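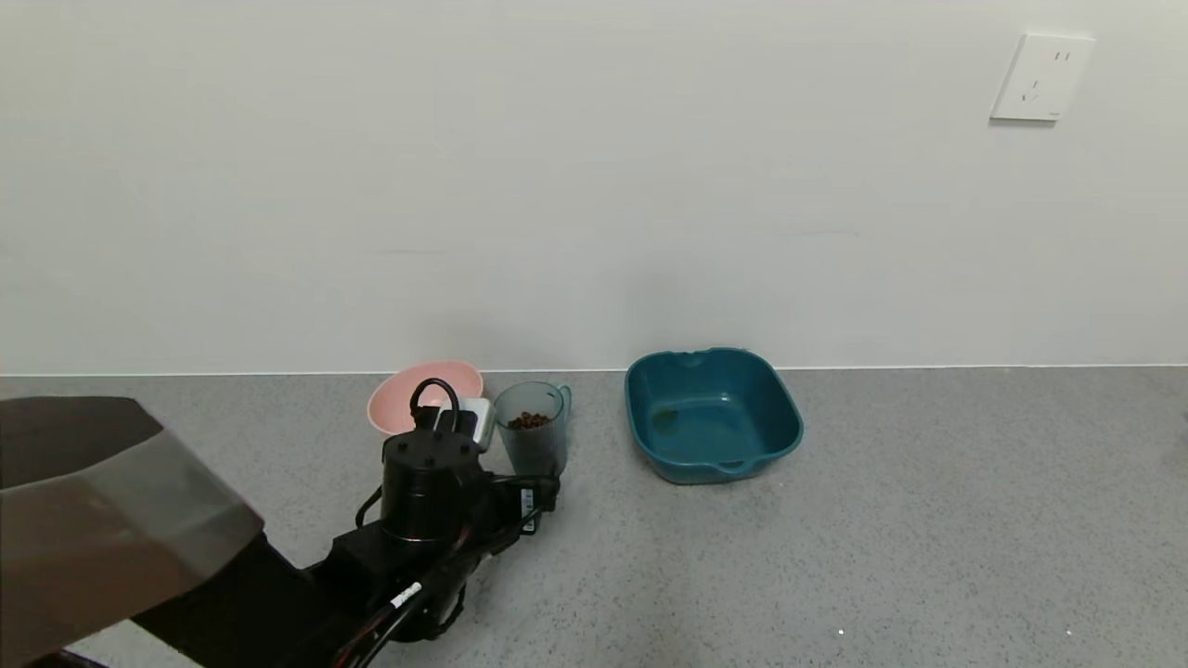
Figure 4. View from the head camera during the approach phase. The gripper is close to the measuring cup; the pink bowl is partly hidden by the arm.

4.2 Perception under self-occlusion

In the pouring task, the planner needs the pose of three containers: the bowl, the measuring cup that holds the kibble, and the teal basin. All of them stand on the floor along the wall, and the head camera looks at them from above the arm. This causes a difficulty which we did not consider enough in our first version. When the arm reaches toward the cup, its own links cover a part of the workspace. In Figure 4 the cylindrical motor housing and the cable loop are in front of the bowl, and the end of the arm overlaps the lower right of the cup.

The cup is also difficult for a second reason. Its plastic is translucent and gray, and its lower part has almost the same color as the floor. Our segmentation module, Rasach, often returned only the upper part of the cup together with the kibble, so the estimated center was too high. The basin has a strong color and did not show this problem.

To reduce both effects, we render the arm model at the current joint angles and remove the covered pixels before the pose is updated. The mask is enlarged by 4 pixels, as the cables are not included in the model. A cable loop can still go outside of the mask, and we treat this case with a simple depth check. If less than 60 percent of a container remains visible, the tracker keeps the last accepted pose and increases its uncertainty. The planner then receives this pose with a flag, and it may continue the motion for at most 20 control steps before it must ask for a new view.

For the cup, we additionally fit the rim and not the full outline. The height of the cup is taken from the object file, therefore the base does not need to be detected.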